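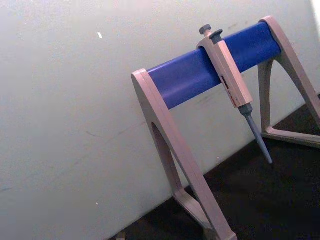 February 10, 2020 – Grameo cell, pipette pick fault, continued.

Run 79 stopped again on the approach to the stand. Same code as in December: force limit on the wrist, Z axis, arm halts and holds. Protective stop worked as it should, no damage to the pipette or the stand. The detector expects the blue bar close to level in the wrist view and takes the handle direction as perpendicular to it. At the stop pose the bar runs up diagonally to the right and the pipette hangs between the two end frames with its tip toward the lower right, so the wrist is rolled well off nominal before the approach has even started. The fit still returned a valid pose, with no warning in the log.

Checked so far:

- Hand-eye calibration reloaded from the Iltham file. No change.
- Stand position against the fixture pins. Fine.
- Joint 6 zero. Off by 13 encoder counts, too small to matter here.
- Planner log. The Rendotard planner picked the alternate wrist solution in 121 of 425 logged approaches. Every force stop is in that group.

So the roll comes from the planner and the bad grasp comes from the detector accepting it. Two faults, and either one alone would probably have gone unnoticed.

Changed today: wrist solution locked for the approach segment. Detector now rejects any fit where the bar angle is outside the taught window, and the cell goes to a hold state instead of retrying. Auto-retry is disabled until further notice – the old setting would drive at the same bad pose three times before asking for an operator.

Not yet done: the ejector button is on the side the finger comes in from if the roll is wrong. Need to check clearance there with the arm at reduced speed, guard closed. Chacko controller stays in reduced mode overnight. Do not clear the stop remotely.

Force limit left as is. Raising it would only hide this.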